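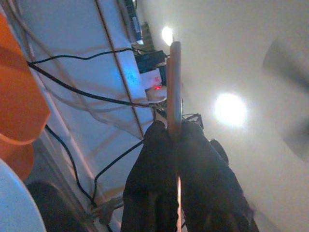 Getting a rental house ready between tenants - tips from the last one

Keys back on 15/07/2020, new people wanted in fast, so this is typed up quick while I still remember what worked. Ours is the small terrace on Vovham Road, two up two down, nothing fancy. Most of it goes for any house you are doing up to let or sell.

Before you touch anything

Walk round with a notepad. Every room, door to window, clockwise. Write down what's broken, what's dirty, what's just ugly. Broken first, dirty second, ugly if there is money left. I skipped this on the house before and painted a bedroom that then needed a radiator moving. Twice the paint, twice the swearing.

Read the meters. Photo of each. Do it again the day the new lot move in.

Walls

Sugar soap before paint, always, and rinse it off properly. Kitchen walls need two goes near the hob. Let it dry overnight if you can.

Picture hooks: don't yank. Cut round the edge with a knife, wiggle, then pull. Fill a bit proud, sand flat, fill again if it sinks. It will sink.

One colour all through. Off white, matt, the same tin everywhere, and keep the leftover in a jam jar with the name and the date on the lid. Touching up a scuff takes two minutes if you have the jar, and a whole wall if you havent. We had Ornano in the hall from years ago and no chance of matching it, so the hall got done again top to bottom.

Skirting last. Masking tape off while the paint is still a bit soft or it brings the edge with it.

Kitchen

Oven. Racks out, into the bath on an old towel, hot water and a good scoop of washing soda, leave till morning. Then rinse the bath straight away, grease sets like glue.

Cupboard doors that hang wonky are nearly always the hinge screws. Back one turns it in and out, side one shifts it left and right. Quarter turn, shut the door, look, quarter turn again. If the screw just spins, pack the hole with matchsticks and wood glue, snap them off flush, screw back in next day.

Handles are the cheapest thing you can change. Measure centre to centre of the holes before you order. Not end to end. I ordered end to end.

Descale the kettle if you leave one. Pull the fridge out and hoover the back. Leave the door propped open with a tea towel if it's going to stand switched off.

Bathroom

Old sealant round the bath: all of it out, every scrap, or the new stuff won't stick. Fill the bath with water first, then seal, leave it full till it has gone off. Otherwise it stretches and splits the first time somebody gets in.

Grout that's grey but sound - baking powder paste and an old toothbrush before you go buying grout pens. Rinse and look again when its dry, wet grout always looks worse.

Extractor fan cover usually pops off. Wash it in the sink. Power off at the isolator before you go poking in with a brush.

Floors

Carpet dents from furniture: ice cube on each one, let it melt, fluff up with a fork. Works on wool better than the cheap stuff.

Squeaky boards, talc in the gap and walk it in. If it still squeaks it wants a screw, and check for pipes first.

Hire machine for carpets, do it before the last coat on the skirting. No, after. Depends how clumsy you are. I do before.

Smells

Shut up houses smell. Pour a jug of water down every plughole, the traps dry out and that's half your stink. Windows open, inside doors wedged, bowl of bicarb in the wardrobes. Skip the plug-in things, viewers notice and wonder what you're hiding.

Outside

Bins washed. Door number straight. Sweep the path, pull what's growing in the cracks, new mat. Clear the gutters in October once the leaves are mostly down, and again after if you've a tree next door like we have.

Money

I keep 1000 a year back for each house and it mostly covers it. This time was under that, nearly all paint and a new kitchen tap. A boiler is 3000 gone in one go so if yours is old start putting by now.

Bits to leave in a drawer

Radiator key, window keys on one ring, fuse or two, the jam jar of paint, bin days written out, where the stopcock is. Ours is behind the washing machine, of course.

Damp in the back bedroom next time.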